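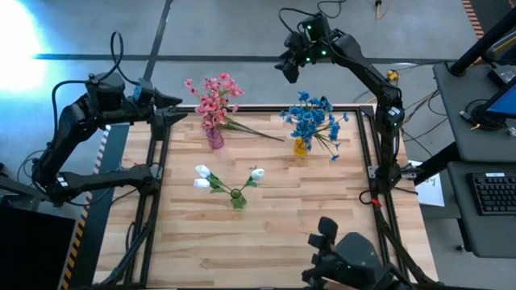
July - by the Oltivar kids' page writer

My job is putting flowers in vases. I work at Drumero, a flower workshop, and we fill vases for hotels, offices and people who want their kitchen to look nice. In a busy week we send out 2,000 of them. That's a lot of stems!

For a long time we did all of it by hand. You pick up a stem, put it in the vase, turn it a bit, pick up the next one. My fingers got so sore by Wednesday that I could hardly open my lunchbox.

Now we have robot arms too. A robot arm is a bit like your own arm. It has joints that bend, the way your elbow and wrist do, and on the end there's a gripper. Ours have two fingers. Try picking up a pencil with just your thumb and one finger, and you'll see how that works (and why it takes practice!).

Tulips are harder than you'd think. Squeeze too hard and you squash the stem. Squeeze too softly and it slides right out. So a person has to set things up first and tell the arm how tight to hold and how far to reach.

Did the robots take our jobs? Kids ask me this every time they visit. At our place, the work got mixed around. Two people who used to fill vases now look after the arms. They had to go to classes for it, and one of them grumbled the whole way through. I still choose the colors and decide what goes next to what. The arms don't care if blue looks good beside pink - I do.

It isn't all great. We talk less than we used to, and I miss that. Some workplaces do end up needing fewer people, and that can be really hard on a family. I think grown-ups should talk about it with the workers before the machines come in.

My fingers feel better, though. And I can open my lunchbox.

Comments

Fumis: my son wants to know if the arm can tie a bow

tulip_fan: We read this in class and tried the pencil thing. I dropped mine 3 times

Upadhyay: I pack boxes for a living and yes, you do miss the talking.

Contact us | © Oltivar | Back to top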